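Call for participants: skin tone and shade names in cosmetics advertising

Wukia, the advertising review office of the Nechyporuk Institute, invites members of the public to join a consumer panel on the wording used to sell face creams, foundations and powders. The panel will meet at our premises in Trirkgate during April.

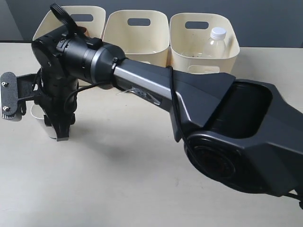
Page last updated: March

Background
Many beauty firms are reviewing the names of their products and the claims printed on their packaging. Words that suggest one complexion is better than another are being withdrawn, and new ones are taking their place. The Institute wishes to learn how these changes are received by the people who buy and use the products. The findings will inform our guidance to advertisers – including Cakico, which has agreed to submit its current shade names for review.

Who may apply
We are seeking 40 participants aged 19 or over who have bought a skincare or make-up product for their own use within the past year. Applications are welcome from people of all genders and backgrounds.
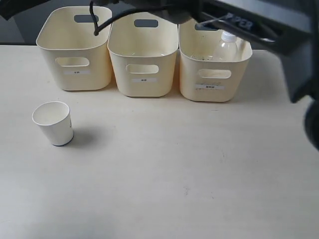 Applicants must be able to read and discuss short texts in English. Persons employed in advertising or in the manufacture of cosmetics are not eligible, nor are members of their households.

What is involved
Participants will attend two sessions, each lasting four hours including a break. They will read advertisements and product labels, complete a written form and take part in a group discussion. No product will be applied to the skin.

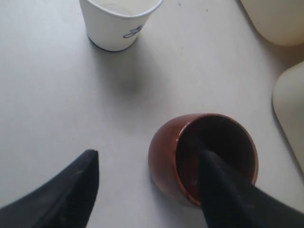
Discussions will be recorded in sound only. Names will be removed from all written records before these are passed to the review team, and no participant will be identified in the published report.

Payment and expenses
A fixed fee is payable on completion of both sessions. Travel by public transport will be refunded on production of tickets. 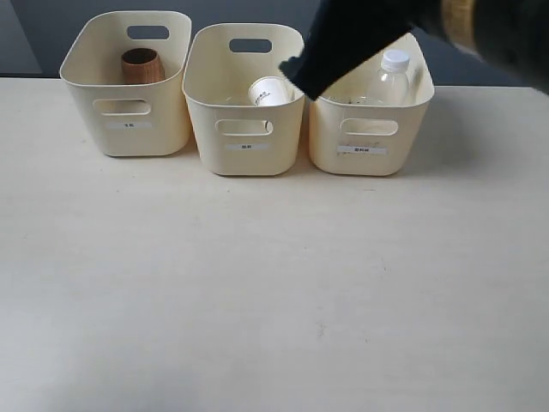
Claims for childcare costs will be considered if submitted in advance – please ask for the separate form when applying.

How to apply
Application forms may be collected from the Wukia reception desk in Trirkgate or requested by post. Completed forms must reach us by 4 pm on the last working day of March. All applicants will receive a written reply.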